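February, 4 pm. Back on the sourdough starter log, jar 4 (the Vudton rye one). Fed it at lunch and it's already pushing at the lid, so I guess the radiator shelf was the right call after all! Jar weighed 684 g with the lid on, 439 g of that is starter, and I really should write the empty weight on the glass so I stop doing this math every time. Smell is sharper than last week, kind of like green apples. The McIver flour is still clumping, so I sifted it twice (ugh, flour everywhere).

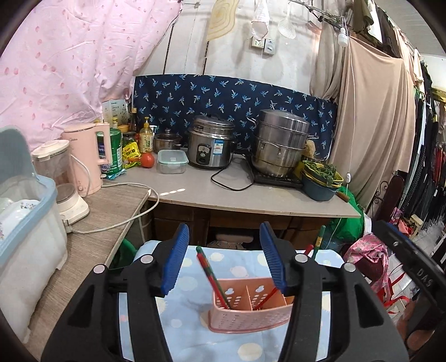
Tomorrow I want to try a stiffer feed and see if the sour backs off a bit. If anyone opens the fridge before then, please leave the lid on jar 4 loose.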